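Quick one this month, October got away from me. These are the beauty drawer / bathroom shelf tips I keep promising people. Mostly about not wasting product. Some of it is old news if you've been here a while, sorry.

## Getting the last bit out

- Squeezy tubes: cut them. Scissors, about an inch below the cap seam, scoop with a cotton swab. I got 9 more days out of a Kuvden hand cream that I'd have sworn was empty. Pop the cut end back over like a lid so it doesn't dry up.
- Pump bottles: take the pump out, store upside down overnight in a mug. Wipe the neck first or it glues itself to the mug. Ask me how I know.
- Lipstick stubs: dig out with a toothpick, melt in a spoon over a tealight, pour in an old pot. Two or three similar pinks mix fine. Do not mix a red with a brown, you get liver.
- Mascara: don't add water. Don't add anything. 3 months and bin it.

## Powder disasters

Broken blush - crush it all the way (yes, all the way, no lumps), few drops of rubbing alcohol, press flat with a coin wrapped in tissue, leave overnight with the lid off. Raelene Pryor wrote in to say she uses the back of a teaspoon and gets a smoother top. Tried it, she's right.
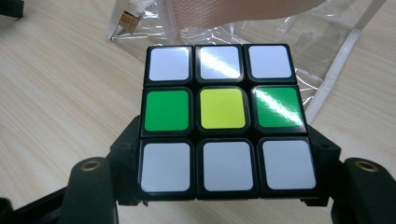 Palettes next, and I'm fussy. I depot all my singles now, warm the pan from underneath, lift with a butter knife, stick in a magnetic case. Then the order. I had mine light to dark for years and could never find anything. Switched to laying them out like that side of the cube, three rows of three, pale ones along the top and bottom and the greens and the yellow in the middle where I can see them. The colors I reach for least, basically, but if they're in the middle I use them up. Nine pans is enough for anyone. Label the backs before you stick them down, shade name and the month you opened it.

## Brushes

- Baby shampoo, lukewarm water, bristles pointing down. Never soak the metal part, the glue goes.
- Dry flat over the edge of a shelf so air gets under. 24 hours for the fat ones, less for liners.
- Greasy foundation brush: one drop of dish soap first, then the shampoo. Rinse til clear, then rinse agian.
- Sponge: wash it in your hand every time. Every time!! I slacked for a month and broke out all along my jaw.

## Travel pouch

Clear ones only. I've had pretty fabric ones and they all ended up with a foundation stain you can't shift. A clear zip pouch wipes out with warm water and a bit of dish soap, inside out, hang on the faucet to dry.

Pack heavy stuff at the bottom, tweezers and anything pointy in a old glasses case. Square of plastic wrap under every screw cap. Cotton pad inside each powder compact so it doesn't shatter.

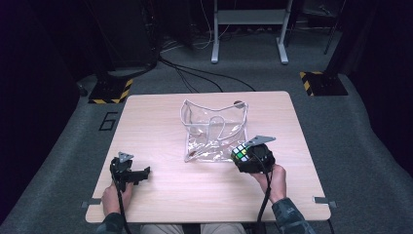
*Clear zip pouch on the table. They go crinkly, doesn't matter.*

If the zipper sticks, rub a plain candle along the teeth, or a bit of lip balm if that's what you've got. Wipe off the extra.

## Odds and ends

- Nail polish lid stuck: hot water on the cap only, one minute, then a rubber band round it for grip. Wipe the neck with remover after so it won't happen again.
- Perfume off the windowsill. Drawer or closet. My Amari went sour in one summer.
- Hair ties on a carabiner. 12 in a pack, I used to have none by week two.
- Bar soap ends: wet both, press the sliver on the new bar, leave overnight.
- Sunscreen on a white collar - dish soap straight on it, no bleach, bleach turns it orange.

Dry shampoo tips next time, I'm still testing the Brolska one.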